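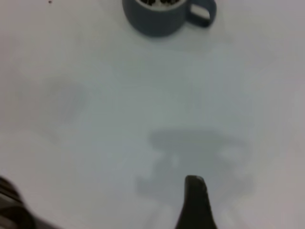
Our project looked at how a public apology by a television presenter is reported in the first week after a programme goes out. The case we used was a talk show called Late at Didton, made by a small production company, Vurkwood. In August the presenter made remarks about a guest's family that many viewers found insulting, and he apologised on air nine days later. We read and coded all the coverage by hand at one pale table, with a grey-blue mug at the far side of it, and did not use any software for sorting the articles. Where the two of us disagreed on a code, we read the article again together and settled it before going on.

Sources

We collected 30 articles from local newspapers, entertainment sites and the letters page of the Didton weekly. Yasmine Ragab coded the news reports and Wael Sqalli coded the opinion pieces, then we swapped. Each article was marked for three things: who was quoted first, whether the remarks were printed in full, and whether the production company was named.

We left out posts on social media. Our supervisor at Hoani College had warned us that they would take up the whole term, and we had no reliable way of telling which accounts belonged to real viewers.

What we found

The presenter was quoted first in 17 of the articles. The guest was quoted first in only four, and three of those came from the same reporter. Vurkwood was named in 11, nearly always near the end, and usually in a sentence saying that the company had declined to comment.

The remarks were printed in full less often than we expected. Most writers used a phrase such as "offensive comments" and moved on to the reaction. A reader who had missed the programme could get through several reports without finding out what was said.

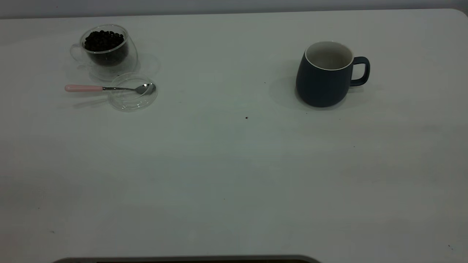 Coffee beans in a clear glass cup on the white table.

After the apology the tone changed. Opinion pieces before it asked whether the show should be dropped. Those after it were mostly about whether the apology was sincere, and the guest was mentioned less. The streaming service Jirkorix, which carried repeats, took the episode down the day after the apology – this got a single paragraph in most places.

Problems

Two articles were changed online after we had first read them. We used the earlier text, which Yasmine had printed. The letters page was hard to code and we would treat it separately another time.
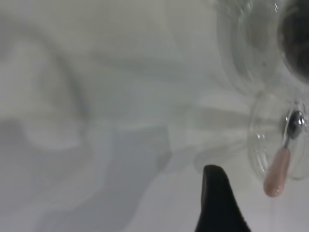
Conclusions and further work

On this small sample, coverage followed the person who spoke more closely than the person spoken about. We can't say if this holds for other programmes. A second case with a presenter who refused to apologise would be a useful comparison, and the coding sheet could be used again with a few changes – mainly a clearer rule for what counts as a quotation.

Wael Sqalli and Yasmine Ragab
Submitted November 25, 2018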